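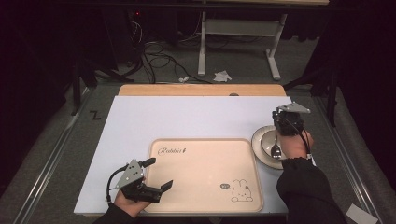 Gripper faults, table setting task – gallery and notes

Quick page so people stop asking me in the hallway. Tidport table work, the hand-held grippers, tray and bowl and spoon. Things went wrong, most of it is fixed, one thing isn't. Pictures with a few lines each, sorry for the typos, doing this between runs.

Spoon pickup, two hands. Right hand goes for the spoon, left hand has the Rabbit tray side. This is the task where we lost the most. Out of 207 recordings 13 had to be thrown out, all the same fault: right gripper reports fully closed when it isn't. On playback the arm then thinks it has the spoon and lifts nothing. Or worse, lifts the spoon a little and lets go over the bowl.

Hammad Paracha found it in the logs. Opening value jumps to zero for a moment, then comes back. Looks like a clean grasp if you only skim the plots, and I skimmed the plots. My fault.

First guess was the jaw pads. Swapped them, no change. Second guess was the Gretden software update, rolled it back, no change, lost an afternoon. Third guess was the cable and that was it – connector on the right unit works loose when the wrist turns past a certain point. Spoon pickup turns the wrist a lot. Tray push hardly at all, so the tray runs came out clean.

Wouter Verhoeven taped the connector down and left more slack. 10 test runs after that, no dropouts. Not calling it fixed, calling it taped. 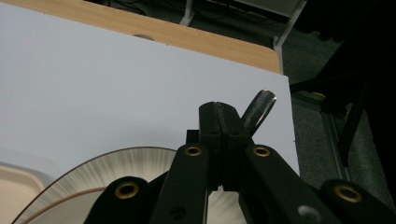
Check with the jaws shut, before every block. Close all the way, hold, read the number. Should sit at zero and stay there. Then turn the wrist both ways, slowly, still shut. If the number moves at all stop and call Hammad or me, dont just reseat the plug and carry on. Three of the bad recordings came from exactly that, somebody reseated it and kept going and it was loose agian by the next grasp.

Also look at the linkage while you're at it. Fingers stay OUT of the link arms when the unit is powered. Wouter got pinched in August on the old Akance pair, blood blister, nothing serious, but the newer ones close harder. Power off first if you need to touch a screw. I know it takes longer.

Still open:

Replacement connectors with a proper latch. Ordered, no delivery date yet.

Warning sound when the opening value jumps. Hammad has a version running on his laptop, not on the main machine.

Recheck of the older Hầu set, 460 recordings, same cable type. Hopefully fine. Have looked at none of them so far. If you trained anything on that set let me know which files you used and I'll do those first.

Page last touched 2/13/24. Will add to it when the connectors show up.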